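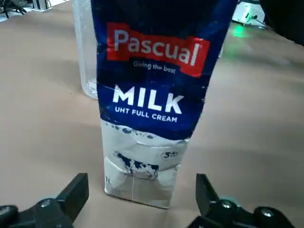
Preparing a Light Tray Meal

This guide is intended for staff and families at Groverine House who prepare a light meal for one person. Allow 30 minutes, including cleanup.

Before you begin
Wipe the table and the tray, and wash your hands. Bring out the milk, the fruit and the bread. UHT milk may be stored in a cupboard until it is opened; afterward it must be refrigerated and used by the date recommended on the carton.

Setting the tray
1. Rinse the strawberries under cold water and drain them. The green tops may be left on.
2. Prepare the sandwich, cut it diagonally and place one triangle on a small plate.
3. Set the plate and the cup on the tray. Pour the milk last – a full cup spills easily when the tray is carried.
4. Serve the fruit in a separate bowl next to the tray. 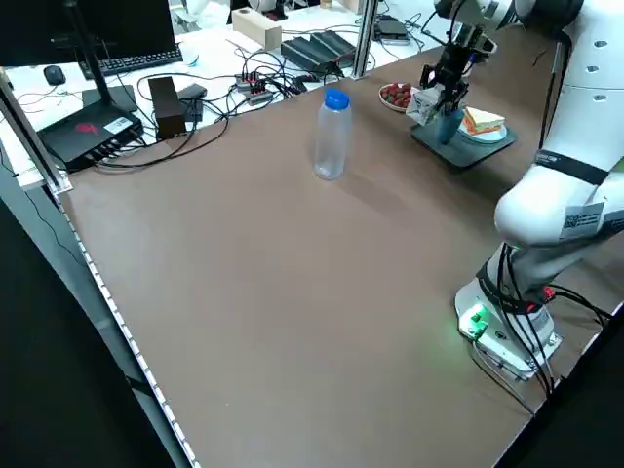 Sandwich and cup on the tray, with strawberries in a bowl alongside.

After the meal
Return opened milk to the refrigerator promptly. Flatten finished cartons before recycling them. Wash the tray with warm, soapy water and dry it before it is stored.

287 shares | 2 comments

Celina Kozłowski
Can the sandwich be made the night before? Mine gets soggy with tomato.

Lech Kaczmarczyk
Celina, I pack the tomato separately and add it in the morning.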